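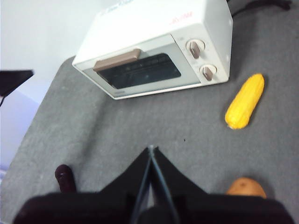
Newsletter > Equipment > Kits on offer

The Heffernan wrist camera kit is now on offer through the Tramthorpe store at 1044 pounds, bracket and cable included. It fits any arm with the standard flange and weighs 148 grams, which leaves most small arms enough payload for kitchen items. The view takes in both gripper fingers at the bottom and still reaches a white toaster oven at the back of the table, with the door handle and the two brown knobs clear enough to aim for. Small print is another matter: the red lettering on top of the oven can't be read at that distance. Anything very close to the lens, the gripper body included, is soft.

Kenneth Bañez ran the kit at Curkullow for 35 hours on toy food and appliance tasks and logged 3976 grasps. The mount did not need retightening. His one complaint was the cable clip, which works loose when the wrist turns past its usual range; a second clip is now supplied.

Calibration takes one printed board and the Tolladance software, version two or later. Older versions will open the camera but won't save the offset. Focus is fixed.

Loan units can be booked for one week, collection on Tuesday before noon. Bring your own flange screws.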